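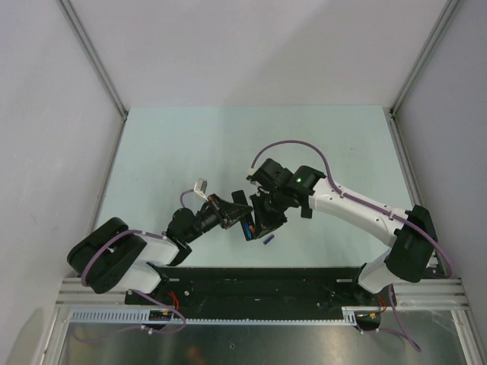

Zwei Roboterarme über einer blaugrünen Tischplatte

Pruno 80 - Elektrotrolley für den Golfplatz

Artikelgruppe: Trolleys und Zubehör
Hersteller: Sketano
Stand der Angaben: Januar 2007

Der Pruno 80 ist ein dreirädriger Elektrotrolley für Spieler, die zu Fuß gehen und ihr Bag nicht tragen oder ziehen wollen. Er nimmt Cartbags und die meisten Standbags auf. Bei Standbags mit ausklappenden Beinen sollte der untere Gurt so angelegt werden, dass er den Auslöser am Bagboden nicht drückt.

Gesteuert wird über einen Drehregler am Griff. Die Geschwindigkeit lässt sich stufenlos einstellen und bleibt nach dem Anhalten gespeichert. Ein Druck auf den Regler stoppt den Trolley, ein zweiter lässt ihn mit dem vorherigen Tempo weiterfahren. Bergab bremst der Motor mit, auf nassem Gras kann sich der Bremsweg verlängern. Am Hang den Trolley bitte immer quer abstellen.

Zum Transport werden Griff und Vorderrad eingeklappt, die Hinterräder sitzen auf Steckachsen und lassen sich ohne Werkzeug abnehmen. Der Akku liegt in einer Wanne zwischen den Achsen und wird vor dem Zusammenklappen herausgenommen.

Technische Daten

Antrieb: Gleichstrommotor, 12 Volt
Akku: Blei-Gel, wartungsfrei
Gewicht ohne Akku: 12 kg
Reichweite: 18 Loch in normalem Gelände
Räder: pannensicher, Profil für Sommer und Übergangszeit
Rahmen: Aluminium, pulverbeschichtet
Farben: Silber, Anthrazit
Garantie: 2 Jahre auf Motor und Elektronik

Lieferumfang

Trolley, Akku mit Tasche, Ladegerät, Bedienungsanleitung. Scorekartenhalter und Schirmhalter gehören nicht zum Lieferumfang.

Zubehör

Schirmhalter Valtonen, verstellbar, passend für Schirmstöcke bis 17 mm
Scorekartenhalter mit Bleistiftklemme
Winterräder mit Spikes (Paar)
Ersatzakku
Transporttasche Jeseck, mit getrenntem Fach für die Räder

Die Winterräder passen auch auf ältere Pruno-Modelle mit Steckachse. Bei Modellen mit Schraubachse wird ein Adapter benötigt, bitte bei der Bestellung angeben.

Hinweise zum Akku

Den Akku nach jeder Runde laden, auch wenn nur neun Loch gespielt wurden. Über den Winter gehört er voll geladen in einen trockenen, frostfreien Raum und sollte im Januar einmal nachgeladen werden. Tiefentladene Akkus sind von der Garantie ausgenommen. Verbrauchte Akkus nehmen wir kostenlos zurück.

Lieferung und Service

Versand per Paketdienst, Selbstabholung nach Absprache. Ersatzteile wie Griffstücke, Gurte, Achsen und Regler sind einzeln erhältlich. Für die Inspektion vor Saisonbeginn bitte den Trolley ohne Bag und mit Akku einsenden - das Ladegerät wird nur benötigt, wenn es selbst geprüft werden soll.

Alle Artikel dieser Gruppe anzeigen
Anfrage zum Artikel
Seite drucken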